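Tape machines and long delays
Posted by Emilian Ilie, Tuesday, 9:20 p.m.
Print this page | E-mail this page

Second pass through the new Zamen record tonight, on headphones this time. Notes follow, mostly on the delay system, which takes up more of the running time than the synthesizers do.

Zamen is Vitalii Onyshchenko on modular and Modupe Dauda on electric piano and tape. The album is called Farneck. Five tracks, the longest of which fills the second side of the vinyl edition.

The sleeve gives the setup for side two: two reel-to-reel decks sharing one length of tape, the first recording, the second playing back, output returned to the first. Delay time is set by the distance between the decks and the tape speed. An old method, and they use it plainly.

The delay on "Mollside" is 9 seconds. I checked it against the opening piano chord, which returns at the same interval until the filter takes the attack off it. After that you can still follow it by the low fifth.

A delay that long does not read as echo. It reads as a second player with a limited part. Dauda leaves space for it early on, then stops leaving space, and the middle section gets dense quickly.

Each repeat loses top end. By the fourth return there is very little left over the midrange, and the wow on the second deck becomes audible as a slow pitch drift against the dry piano. Some listeners will hear it as out of tune. It is out of tune.

Onyshchenko's sequence comes in under this at a low level. Sixteen steps with two muted, so the accent seems to move when it doesn't. The filter cutoff is opened by hand, and unevenly — you can hear him overshoot and come back.

The sequencer is not synced to the tape. It can't be, with that drift. The two line up briefly near the middle, then separate, and neither player tries to correct it. I think this is the best passage on the record.

Side one is more conventional. "Vasylenko" is a Berlin-style sequence in minor, transposed down a third and back. Well made. The reverb is a plate or a good copy of one, and there is too much of it on the lead line.

Alvar Ekström mixed side one and Zakhar Vakulenko mixed side two. The difference is clear on a level-matched comparison. Ekström's low end is wider and softer. Vakulenko keeps everything under the piano close to mono.

I prefer the Vakulenko side. With that much regenerated signal the stereo bass would have turned to mud, and there is no sign on side one that anyone was worried about mud.

On formats. I have the download and the LP. The pressing is 400 copies and mine is number 677, so either the numbering doesn't start at one or there is a second run not mentioned on the label's page. I have written to ask.

The LP is cut quietly, as it has to be with a side that long. Surface noise is noticeable in the opening of "Mollside," before the loop has built up. On the download that passage has only tape hiss, with a faint hum under it.

The hum is on the master. It drops out for a moment at the splice, then resumes. I would leave it in.

The third track is the weak one. A string patch, held, with a slow phaser. No development, no loop, and the fade takes longer than the idea can support. It could have been cut without affecting the order of the rest.

The short piece after it repairs most of the damage. Piano alone into one deck, played back at half speed, no other processing. The hammer noise comes down an octave with everything else and becomes the rhythm track.

For anyone trying the two-deck method at home: set the return level below where you think it should be. Feedback at this delay length builds slowly, and by the time you hear the problem there are several passes of it already on the tape. Dauda rides the return all the way through, and the level stays under control until the last 20 seconds, where she lets it go.
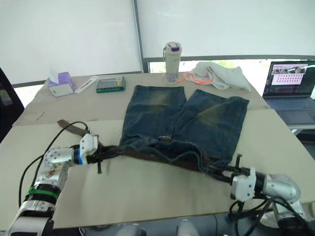
That ending is abrupt on the download and slightly longer on the LP, with the run-out of the tape left in. I'd take the LP version. Will post the label's answer on the numbering when I have it.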